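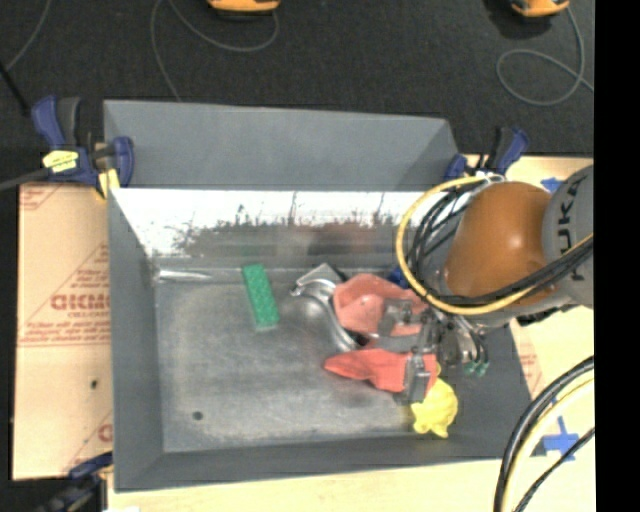 Green brick, red-orange cloth, gray bin.

I moved into the apartment on Koller Street in November with 17 boxes and two suitcases. Before that I had a house with a garage, so most of what I owned had never been looked at very hard. The garage took whatever I put in it. This post covers the last of the sorting, which I started writing about in spring and then dropped.

The boxes I packed first were the worst ones. I had started in good time and labeled everything, and the labels were accurate, but what was in the boxes was stuff I could live without for two months. I should have noticed that while I was taping them shut. The boxes I packed the night before the truck came had the coffee maker, my work shoes and the phone charger in them, all mixed together, and those were empty by the end of the first evening.

Renting a storage unit was the mistake that cost money. Itbridge has a building near the highway and I took their smallest unit for what I thought would be one winter. It ended up costing me a little over $400 before I gave it up. When I finally went through what was in there, I kept a floor lamp, a folding table and one box of tax papers. The lamp would have been cheaper to buy again.

What worked in the end was dull. I did one box at a time, on the kitchen table, after supper, and I stopped after 40 minutes whether the box was done or not. I tried doing a whole Saturday's worth early on and by midafternoon I was putting things back in the same box I had taken them out of. Short sessions took longer on the calendar, but I made better decisions.

I used three piles at first: keep, give away, throw out. Then I added a fourth for things that belonged to other people, because there were a lot more of those than I expected. Casserole dishes, mostly. A drill. Library books from a town I no longer live in, which I mailed back with a check and a note. They cashed the check.

Kitchen things were easy. I cook the same six or seven meals, and I know which pans I use. Clothes were easy too, once I tried them on. Papers were slow. I read too much of them. If I did it again I would leave papers for last and do them in daylight.

Cables deserve their own paragraph. I had a full shoebox of them and could name the purpose of maybe a third. I bought a cheap label maker, a Weltar, and labeled the ones I knew. The rest went in a bag with a date on it, and when six months had passed and I hadn't opened the bag, I took it to the electronics drop-off behind the fire station. I have missed one cable since then. It was for a camera that I don't have anymore either.

Bedding takes up more room than anything else I own. I had sheets for a bed size I haven't slept in for years. The animal shelter took the old towels but not the comforters, so call first. For the winter quilts I bought two Billow bags, the kind you flatten with a vacuum cleaner. One held its seal and one puffed back up within a week. They are both under the bed and I have stopped checking on them.

A few people asked, after the last post, how I dealt with sentimental things. I didn't have much of a method. I kept one small box of them and I let it be full of things that make no sense to anyone else. There's a key in it to a car that was sold before I could drive. I don't think a person needs to defend one box.

The closet in the hall is still a problem. It is deep and narrow, and whatever goes to the back stays there. I measured it for shelves last month and the walls are not square, so the ready-made ones from the store won't fit. I may put hooks in and leave it at that. If you have shelves in a closet like this, tell me in the comments how deep you made them and what you used for brackets.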